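Etching on a marble table, can I fix it myself?
Asked by Njoroge Rugemalira

Bought a second-hand round marble table in August. Someone has since met it with a lemon and there's now a dull patch up to 6 cm across. A stone bloke quoted me $800, which is more than the table. Is there a cheaper way that won't leave it worse?

2 answers

Sneha Chaudhary
If it's dull but you can't feel it with a fingernail, marble polishing powder, a damp felt pad and a free evening. Mine was $58. Try it near the rim first, where your mistakes can be covered by a fruit bowl. No vinegar, whatever your aunty says. Black marble shows every colour of sin, and mine's black with white veins, so I speak as a sinner.

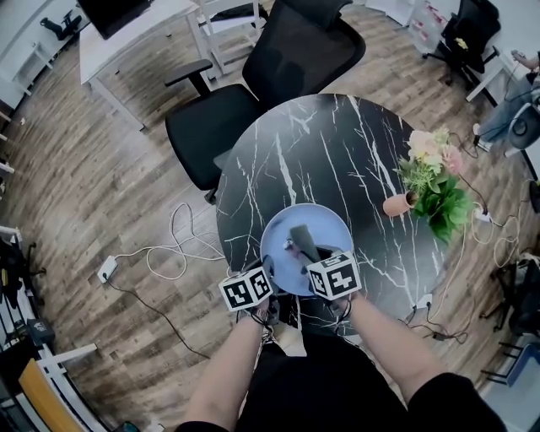
Mutua Biwott
Powder worked on my benchtop too, but go easy, I rubbed so hard I got a shiny spot in a tired old slab and now that's what everyone looks at. Seal it after. Or coasters.

Victor Ondieki
just turn the table round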